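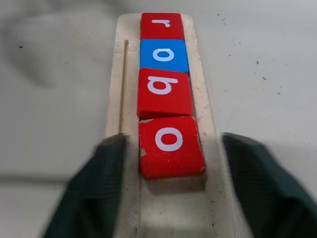

Bandeja de letras de madera, con manchas grises en los bordes elevados.

Lista de inspección – Sala de juegos de mesa, centro Dunmore
Revisión: 20 de julio de 2025. Inspector: Aiguo Zou. Expediente 3314.

1. Accesos y evacuación
Puerta principal: conforme. Abre en el sentido de salida.
Pasillo lateral: no conforme. Anchura libre de 80 cm junto al armario Bernach; retirar el armario o girarlo contra la pared.
Luz de emergencia: conforme. Repetir el ensayo de autonomía en febrero.

2. Instalación eléctrica
Cuadro: conforme. Falta rotular dos circuitos.
Regletas: no conforme. Una de 1000 W alimenta el calefactor y el hervidor. Separar cargas.

3. Mobiliario y superficies

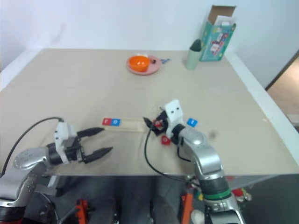 Estabilidad de las mesas: conforme tras reapretar las patas del modelo Ereck. Los cantos no presentan astillas al tacto – se pasó el guante por todo el perímetro.
Limpieza: conforme con observaciones. La madera sin barniz no admite lejía; paño apenas húmedo y secado inmediato.
Estanterías: pendiente. El anclaje superior no era accesible.

4. Piezas pequeñas
Almacenamiento: conforme. Cajas Zindotent con cierre, en balda alta.
Señal de edad mínima: no conforme. Ilegible en el armario 2.

Plazo de subsanación de los puntos no conformes: antes de la reapertura de la sala. El anclaje se comprobará en la misma visita.

Imprimir | Enviar por correo

Documentos recientes
Revisión de extintores, planta baja
Ficha de limpieza de juegos de madera
Control de calefactores portátiles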